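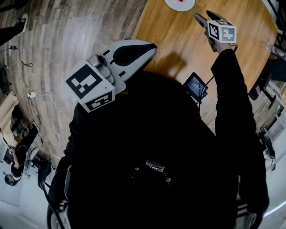
At one of the wooden tables in the Prisilano Rooms, Pudia.

The wooden tables at the Prisilano Rooms are back in use after spending most of the spring in a repair shop in Skalness. The main room reopened in May with its usual evening hours, and the morning sessions have started again as well.

The tables were bought in 2000, when the building on Caldeira Street stopped being a furniture store and was turned into rooms for rent by the hour. They have been used for sewing classes, seed swaps, tax help, card games and a long-running model boat group. By last winter several had loose legs, and one had a split along an edge that was catching on sleeves and tablecloths.

The Rooms first looked at replacing them with folding tables. The price came in higher than expected once delivery was added, and regular users said in a survey that they would like to keep the old ones. Most of the 554 people who filled in the form said they wanted a table that did not wobble, and a good number asked for wood.

The repair work cost $2,000. It was paid for out of rental income, and the hourly rate has not changed. The shop reglued the joints, filled the split, and sanded the tops back before putting on a clear oil. The tables kept their orange-brown color. Old pen marks came out for the most part, though a few deep scratches were left alone to avoid taking off too much wood.

While the tables were gone, groups in the main room made do with a set borrowed from a church hall across the river. The sewing class moved to the upstairs room, where the light is poor after 4 p.m., and the model boat group did not meet.

Users are asked to follow a few new rules. Hot pots and irons need a board or a thick mat underneath. Craft knives can be used only on a cutting mat, and mats are kept in the cupboard by the sink. Tape should not be left on the tops overnight. Spills should be wiped up with a damp cloth and then a dry one, with no spray cleaner. Tables are to be lifted when they are moved, with 2 people to each table.

The layout has changed a little. The tables used to stand end to end down the middle of the room. They are now spread out so that people can work standing up and get to them from more than one side. Chairs are stacked along the back wall for groups that want to sit, and should go back there at the end of a booking.

The tops will get another coat of oil in the fall, and the main room will close for a short time while it dries. The upstairs room will stay open. Bookings for the summer are being taken now at the front desk or by phone, and evening slots are filling up first.

Comments

boatbuilder_pudia
Glad to have them back. The church hall tables were too low for me and my back knew all about it.

Hemline
Is the split one the table that used to be by the window? I lost a good cardigan to that table.

Guest
$2,000 seems fair for that much work. I paid nearly as much for a dining table that didn't last five years.

oldmillroad
Can we please get hooks for coats? I asked on the survey. Everything ends up piled on the chairs.

Hemline
Second the hooks. Also the upstairs lights need looking at before the class gets moved up there again in the fall.

R. from Skalness
What oil did they use? I have an old table in the same kind of shape and want to try it myself.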